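Cladport Neighbours – Help and Advice
Storms, flooding and power cuts

Water came in under the shop door in the last storm. What should I do before the next one?

Posted by Bustdale, January 2019

I rent a ground floor unit in the middle of town. When the storm came through in September we had 2 inches of water across the shop floor by morning. It came in under the front door and through the air brick beside it. The back was dry. My landlord says the building insurance covers the walls and floor but my stock is my own problem, and the stock I lost came to £468.

I have looked at flood boards and the one quote I had was £1007 fitted, for a single doorway. That is a lot for a small business. I have also been told sandbags are free from the council, and by somebody else that they stopped doing that years ago.

What I want to know is whether boards are worth the money, whether sandbags do anything, and who I should be telling about the drains. I would like to have something sorted before next autumn.

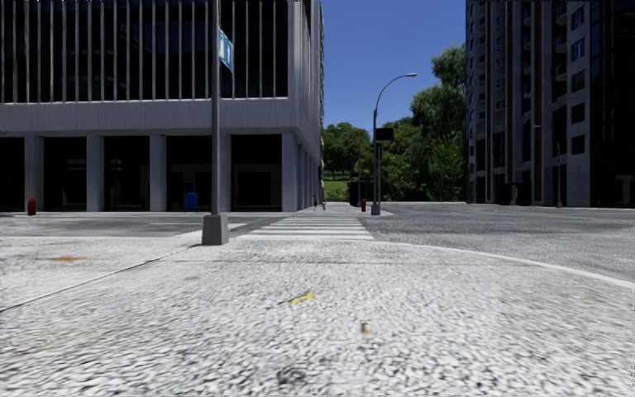
Pavement at the street corner, town centre.

3 replies

Osei

Boards are worth it if the water is coming through the door and nowhere else. In your case it also came through the air brick, so a board alone will not keep you dry. You can buy covers for air bricks that clip on when a warning is issued. Take them off again afterwards, as the floor needs the air.

Before you spend anything, do these in order.

1. Report the drains. Road gullies are the council's job and the main sewer is the water company's. Report to both, and keep the reference number each time. If three or four shops report the same gully it tends to get looked at sooner. Do it in late summer as well, before the leaves come down.
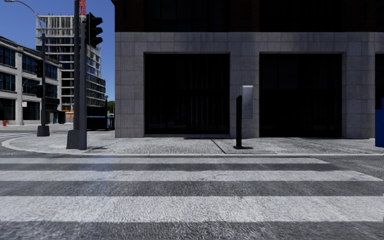
2. Sign up for flood warnings by text. It is free. Put a second number on the account so that somebody gets it if your phone is off.

3. Measure your doorway at the top, middle and bottom. Old frames are rarely square and a board made to one measurement will leak down one side. Check whether the sill is level too.

4. Get two more quotes. Ask each firm whether the price includes the side channels and whether you can fit the board on your own. Some of the wider ones need two people, no good at eleven at night.

5. Ask the landlord in writing whether you may fix channels to the frame. If the front of the building is listed you may need consent for that as well.

On sandbags, they slow water down and hold back silt, but they do not seal. You need plastic sheeting behind them and they need to be laid like bricks, with the joints staggered. Treat them as something for when you have nothing else. Used ones should be thrown away, as flood water usually has sewage in it.

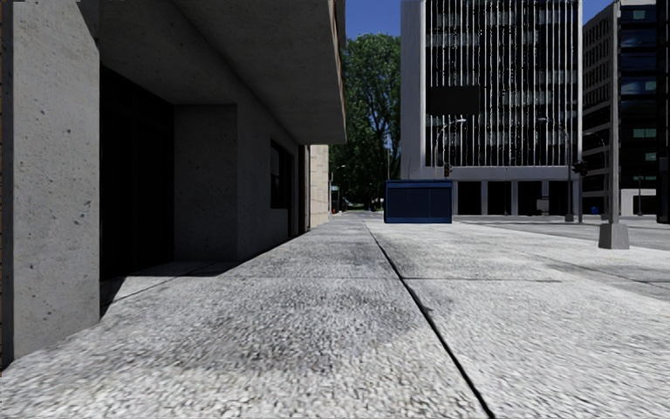
The other thing is stock. Lift everything off the floor for the winter, even if it is only on to pallets or a low shelf. For 2 inches of water that would have saved nearly all of what you lost. Move extension leads and anything plugged in at skirting level too. If water does get in, don't touch the electrics until they have been checked.

Zisteo

sandbags are useless dont bother. we had 33 of them across the front one year and it still got in. spent longer clearing up the sand than the water

Cladport Resident

I would disagree with that slightly. Ours held for a few hours in the same sort of weather, but we had sheeting down first, as described above, and it was only shallow water.

On your question about the council, they do not deliver sandbags to businesses now. There was a collection point during the last storm but it was for homes, and they had run out by the afternoon. Builders' merchants sell them empty or filled. Buy them early if you want them, because the shelves are bare once a storm has been given a name.

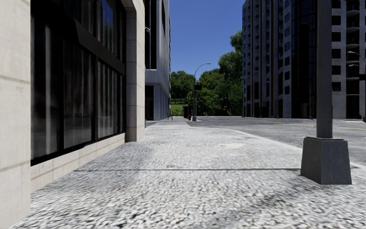

I would also look again at your insurance. A contents policy for a shop can include stock, but many have a high excess for flood, and after one claim it can go up. Ask for the flood excess as a figure before you sign. Take dated photos of your stock every few months and keep the receipts somewhere other than the shop. Ours were in the bottom drawer of the desk and we lost the lot.

If you do end up getting a board, practise putting it in while it is dry. Ours took 20 minutes the first time and the bolts were in the wrong box.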